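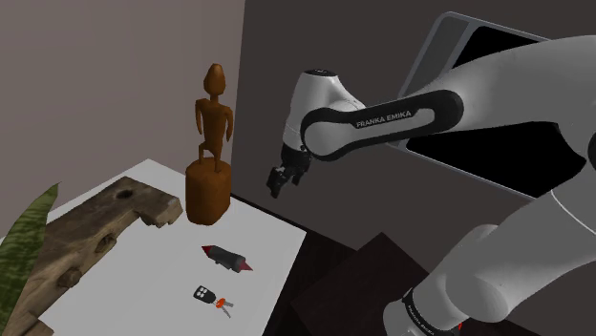 Franka arm in the Dolta sim, tabletop scene with the rocket, key, statuette and driftwood

Dolta simulator subscription, worth it for a home tinkerer or should I stick with the free stuff?

Asked in: Robots & Automation > Software and Services
Tags: simulation, robot arm, subscription, grasping, beginner-ish

Hi all, long-time reader, second-time poster. I'm on day nine of the free trial of Dolta (the hosted simulator, the one that runs in your browser) and I have to decide by Thursday whether to let it roll over into the paid plan. It's $34 a month for the hobby tier or $289 if you pay for the year up front, and my partner has already raised an eyebrow at the second number.

Bit of background. I do maintenance at a food packing plant in Vevthorpe and we've got two palletising robots there that I'm allowed to look at and reset and not much else. I've been wanting to learn to program an arm properly for ages. There's no way I'm buying a real one, so simulation it is. I can write okay Python, nothing flash.

What I've been doing is the "mixed objects" lesson, which is the scene at the top. You get a Franka arm beside a white table with a bunch of odd stuff on it and you have to write the pick for each one. The toy rocket I got on my first evening and I was stupidly pleased with myself! The car key is driving me up the wall. It's lying flat, and either my fingers close above it or they hit the table and the whole run stops with a collision error. I've tried lowering the approach by tiny amounts, I've tried coming in over the fob, I've tried coming in over the blade, and I've done 87 runs on the key alone according to the log. The carved figure I haven't even started on.

So really it's three questions:

1. Is the grasping in Dolta any good, or am I fighting the software? I can't tell whether I'm bad at this or whether thin objects just don't work.

2. Does the hobby tier let you bring in your own objects? The pricing page says "custom assets (limited)" and I can't find anywhere what limited means.

3. Has anyone used Broma instead? It's cheaper but the demo wouldn't load on my laptop.

Things I like so far: it looks lovely, the lessons are in a sensible order, and I didn't have to install a thing. Things I don't like: the camera snaps back to its default spot every time you reset, and the help pages are written for people who already know the answer.

Cheers in advance.

3 answers, sorted by votes

Answer 1 (accepted)

I've been on the hobby tier since last November so I can probably save you some grief.

On the key: you're not bad at it, and the software isn't broken either. Thin flat things are a pain with a two-finger gripper in any simulator I've used, and they're a pain on real arms too. Two things to check. First, have a look at the collision shape of the key. There's a toggle under View called "show contact geometry" and it's off by default (why, I don't know). When I turned it on I found the key was being treated as one skinny box around the whole thing, fob and blade and ring together, so where I thought I was grabbing the fob I was a fair way off. Second, go for the fob and close across its narrow side. Forget the blade, there's nothing there to hold. Turn the wrist to line up with the key before you come down. The starter code leaves the gripper square to the table and the key is lying on an angle, so you'll clip a corner every time.

Also check the table clearance setting in your project. The default is generous and it'll stop you before the fingertips get low enough to matter. I halved mine and haven't had a false stop on that lesson again.

For the statuette, pick it up by the figure and leave that thick round base alone, it's the widest part of the thing. I went in from the side, around the body. Keep the lift slow or it swings. The driftwood you can leave till last. It took me a whole weekend and I still reckon my solution is ugly.

Custom assets: limited means five at a time, and there's a size cap on each file. You can delete and swap them as often as you like. I've had a mug, a garden tap and a bike pedal in there. If you scan stuff with your phone you'll need to simplify the mesh first or the upload just sits there spinning with no message at all, very annoying.

Would I pay for the year? I did, and I've used it enough to be happy with that. If I were you, though, I'd do a single month, finish the grasping lessons, then see if you still open it on a weeknight. They do let you switch to annual partway through and they knock the current month off. I had to email to get that done, there wasn't a button for it.

One gripe to add to yours: runs are queued in the evening. I've waited a good few minutes at 8 pm for a run that takes no time at all before breakfast. For a paid service I think that's poor.

Camera thing is fixable. Set your view, then Save as scene default. It's in the little menu beside the scene name, easy to miss.

Comments on this answer:

You absolute legend. It was the wrist angle!! Turned it to match and got the fob on the second go, then four times in a row. Didn't even need to change the clearance. Going monthly for now.

Good stuff. Change the clearance anyway before you try the driftwood.

Answer 2

Can't speak to Dolta but I had Broma for most of last winter. It's a desktop download with a browser demo bolted on, and the demo is rubbish, so don't judge it by that. The proper version ran fine on my old tower. You pay $107 once and that's it, no monthly anything, and that's the main reason I went with it.

Downsides, it's nowhere near as pretty (think grey boxes on a grey floor) and there are hardly any lessons. You get an arm, a table and a manual. If you're the type who likes to be walked through it you'll be lost by the first weekend. I came at it already knowing a fair bit from a night course and I still got stuck. The Kazlauskienė tutorials helped me heaps, they're free and they use Broma all the way through, but they're a couple of versions behind so some of the menus have moved.

Custom objects are unlimited, for what it's worth. Grasping felt a bit slippery to me. Things would sort of ooze out of the gripper unless I cranked the friction up to a silly value, and then they'd stick when I wanted to let go. Never got that quite right.

If the pretty lessons are what's keeping you at it, pay for the lessons.

Comments on this answer:

What laptop specs do you need for the download version? Mine's six years old with no proper graphics card.

Wouldn't like to promise. It has a trial, give that a go before you pay.

Answer 3

just use the free open source ones, there's heaps of them and they all do the Franka. paying a sub for a simulator is mad imo

Comments on this answer:

Which one would you start with? I had a go at a free one last year and spent two nights on the install before I gave up.

depends what you want to do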